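Plosent Round Mouse Pad
Small-desk accessories by Gistevora

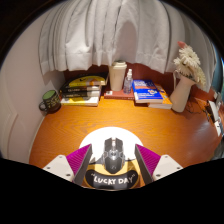
The Plosent is a round cloth-top mouse pad for people who don't have room for a full desk mat, or don't want one. It sits right at the front of the desk, where your hand already rests, and leaves the rest of the surface free. We print it with full-color artwork or with plain text, and most of our customers pick artwork. The Lucky Day print has yellow drawings outlined in dark lines, a white upper part, and a curved black banner along the bottom with the words "LUCKY DAY" in hand-drawn white capitals. A thin pale rim runs below the banner. A gaming mouse with flared sides fits on it, though if you play at low sensitivity and sweep your arm a lot you should look at the Araya desk mat instead.

Surface and base

The top is a tightly woven polyester that works with optical and laser mice. The print is dyed into the cloth, so there is no film to lift or peel. The base is natural rubber with a fine texture. It grips sealed wood, glass and laminate. On raw or oiled wood, put a sheet of paper under it for the first week — new rubber can leave a faint mark on an oil finish.

The pad is 3 millimeters thick. Wrist height changes very little compared with a bare desk.

Specifications

Shape: round
Thickness: 3 mm
Top: woven polyester
Base: natural rubber
Edge: heat-sealed, not stitched
Washable: by hand only

Care

Wipe with a damp cloth and a drop of dish soap. For coffee or soda, rinse under cool water and press dry between towels. Leave it flat overnight before using it again. Do not put it in the dryer or on a radiator.

Ordering

Single pads ship from our Luta warehouse. Orders placed before noon go out the same day, except on Friday, when the last pickup is at 10 a.m. Custom prints start at 50 pads, and the price per pad drops at 300. Send artwork as a vector file, with lettering at least 2 mm tall, and keep it clear of the outer edge. Pads are die-cut after printing and the cut can drift slightly.

We have 1,420 of the stock prints on the shelf as of February. Lucky Day will be reprinted when it sells out. The plain gray version will not.

Pads may smell of rubber when first unpacked. Airing them out for a day or two takes care of it.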